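Course 2712: Packing and Kitting Operations
Unit 4 handout: Shallow trays at the bench
Stimham Technical Program

Reading before class: Unit 3, sections on bench height and part flow. Bring the blank tray sheet from the course folder.

4.1 Scope

Unit 3 dealt with bins, which are deep and are filled by dropping or pouring. Unit 4 deals with shallow trays. A shallow tray has walls low enough that the hand can enter from any side and the contents can be seen without leaning over. In exchange, it holds a single layer only, and items near the rim are easily knocked out when the tray is carried.

The terms used in this unit:

Floor: the inside bottom surface of the tray.
Rim: the top edge of the wall.
Near side: the side closest to the worker. The opposite side is the far side.
Entry side: the side over which the hand passes. It is not always the near side.
Station: the fixed position of one item on the floor.

4.2 Placing the tray

The tray goes flat on the table with its long side parallel to the table edge unless the tray sheet says otherwise. No part of the tray may overhang. On a wide table the tray is often set well forward to leave working space in front of it, and this changes the reach. With the tray close in, the elbow stays bent and the hand comes down from above. With the tray far out, the forearm lies low over the table and the hand enters at an angle, over the near side or a near corner.
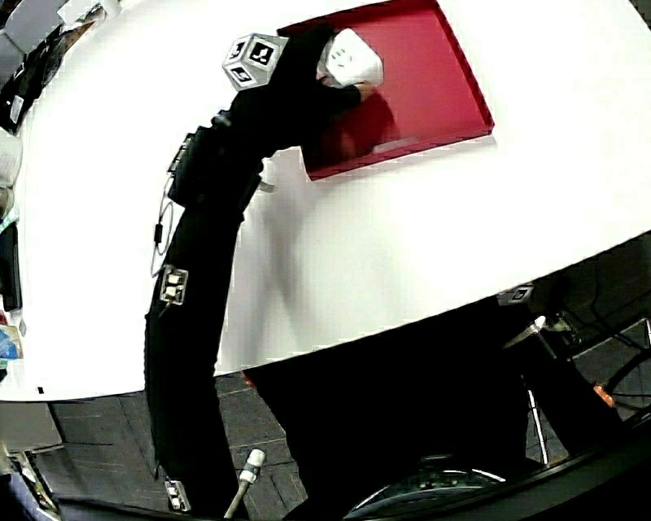
Prepared by the Course Instructor, Packing and Kitting
Stimham Technical Program

The long reach has two consequences. The first concerns loose material on the table. A sleeve or cable passing low over the surface will sweep anything lying between the worker and the tray, so that area is kept clear during a run. The second concerns visibility. The hand and forearm hide part of the tray floor, and they also throw a shadow on it. On a glossy floor there is a reflection in addition to the shadow. Under overhead light the two can overlap, and a small dark item lying there is easily missed.

4.3 Color and finish

A strong tray color such as red gives good contrast with white items and with a white table. The outline of the tray is found quickly, and a white item on the floor stands out at any station. Contrast is poor for red or dark brown items, and these should be assigned to a pale tray.

Finish is a separate property from color. A gloss surface wipes clean more easily but shows highlights along the inner walls. A matte surface shows fewer highlights and holds dust. In this course the tray sheet records color and finish in separate boxes. "Red" alone is an incomplete entry.

4.4 Gripping boxy items with rounded edges

Items of this type are gripped across two opposite faces, with the fingers kept off the rounded edges. A grip on a rounded edge tends to roll the item as pressure is applied. Where the item stands close to the tray wall, check for finger clearance on the wall side before closing the hand. If there is none, slide the item toward the center of the floor and regrip.

Gloves reduce fingertip feel and add thickness. For gloved work, allow extra clearance between the item and the wall when laying out stations. Marks on the face of an item are used for orientation only if the tray sheet names the face. Otherwise they are ignored.

4.5 Corner stations

The far corners are the most difficult stations in a single-layer tray. The far left corner, worked with a hand entering from the lower left, requires the wrist to pass near the left rim. Anything worn on the wrist must clear that rim. Lift before moving sideways. Dragging an item along the wall marks the wall and may shift the whole tray.

Order of filling: far stations first, then middle, then near.
Order of emptying: near stations first, then middle, then far.

A worker who fills near stations first will have to pass over placed items for the rest of the run.

4.6 Tray sheet exercise

Work with one tray and one type of item. Use tray pattern 918 from the Clirnon set.

Draw the tray from above and mark the near side. Mark the entry side. Enter color and finish. Lay out the stations, leaving glove clearance at all walls. Write the filling order next to each station. Fill and empty the tray once in the written order, then correct the sheet in a second color of ink. Do not erase the first version.

Hand in the corrected sheet with form 2543. Sheets without an entry side marked will be returned.

Next unit: dividers and inserts. The September section covers the same material in the same order.

Revised 8 June 2025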